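# The Bed at Garell Street

Manuela Testa had the keys to the flat until noon on Sunday, and at half past eight she still hadn't stripped the bed.

She had done the kitchen the night before. The cupboards were wiped, the oven was as clean as it was going to get, and the tins nobody wanted were in a bag by the front door. The bathroom had taken an hour. She had left the bedroom until the morning so she would have somewhere to sleep, and then she had slept on the sofa.

It had been her aunt's flat for 30 years. Her aunt was living in Numutau now, with a cousin who had a spare room and a garden, and she rang most evenings to ask whether the gas had been read. She had not asked about the bed. The letting agent had.

"We'd want the mattress bare," the woman from Greco had said on the phone. "So we can see the state of it. If it's all right it can stay for the next people. If not there's a charge for removal."

"How much?"

"100. Could be more, with the stairs."

Manuela took the blankets off first. There were three of them, a thin one and two thick ones, and under those a sheet that had been washed so often it was soft as a duster. She folded the blankets on the floor because there was no chair left. The sheet went straight into the laundry bag. Then there was the under-blanket, which was held on at the corners with elastic, and one of the elastics had gone and been replaced with a safety pin. She pricked her thumb getting it off. She stood and sucked the thumb and looked at the clock on her phone, which said ten to nine.

Her aunt and uncle had bought the bed together from a shop called Imero, down by the station, in the week he got his first proper wage. It was the most expensive thing they had owned. Her aunt had chosen the headboard and her uncle had said it looked like something from a hotel, and there was an argument about whether he had meant that kindly. The argument was still going at his funeral lunch, between her aunt and his sister, over the cold meats. The mattress was newer. It had come after he died, when her aunt said she would keep the headboard but was not going to lie in the dip any more. 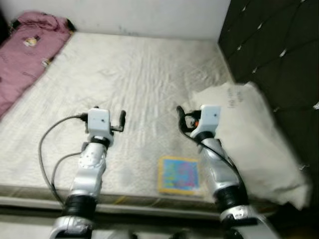 Manuela got a cloth and a bowl of warm water with a drop of washing-up liquid in it. She wrung the cloth out until it was nearly dry, as her aunt would have told her to, and went over the smudges in the middle. She did it in small circles. She couldn't tell what they were. Tea, maybe, or newsprint. Her aunt had read the paper in bed every morning and did the crossword leaning on a tray.

She changed the water and did the next one. Then she tried smoothing the cover with the flat of her hand, pushing from the middle towards the side, but the wrinkles only moved along and came up again further on.

The phone rang at twenty past nine.

"Have they read the gas?" her aunt said.

"Yesterday. I've got it written down. 1,665."

"That's not right. It was more than that at Christmas."

"It's what it says, Auntie. I took a picture."

"Well, they'll have to sort it out." There was a noise of crockery at the other end, and somebody talking. "Where are you now?"

"In the bedroom. I'm doing the bed."

Her aunt was quiet for a bit. Manuela put the phone on the windowsill with the speaker on and went on wiping.

"Is the headboard all right?" her aunt said.

"It's fine. It wants dusting."

"You have to do between the studs. Use a dry brush. Not a wet one, it marks."

"I haven't got a brush. I've packed them."

"Use a toothbrush."

"I've packed that too."

"Then use your finger with a sock on it," her aunt said. "That's what I did."

So Manuela went and got a sock out of her overnight bag and put it over her hand. She did the headboard from the top down. There was more dust than she had expected, a line of it in every fold, and the sock was grey by the time she had got halfway. She turned it round and used the other side. Her aunt stayed on the line and told her about the garden at Numutau, where the cousin had planted beans too close together and would not be told.

"What do they want for it?" her aunt said at last.

"For what?"

"The bed. If they're keeping it."

"They're not paying for it. They just don't charge to take it away."

"He paid 3,000 for that bed," her aunt said. "In the old money."

"I know."

"They can have the mattress. I don't care about the mattress." The crockery noise had stopped. "Could you get the headboard in a car?"

Manuela looked at it. She measured it against her arms, one stretch and then part of another, and thought about the back seat, and the stairs, and whether the man on the ground floor would be up yet.

"I'd need a screwdriver," she said.

"There's one in the kitchen drawer. The one that sticks."

"I emptied the drawer."

"Did you take it right out? It'll have gone down the back."

She went to look. The drawer came out with a jerk, and behind it, lying on the ledge, were a screwdriver with a yellow handle, two corks and a birthday candle. She took the screwdriver back to the bedroom. It was quarter to ten.

"Have you got it?" her aunt said.

"Yes," said Manuela, and took hold of the side of the mattress to pull it clear.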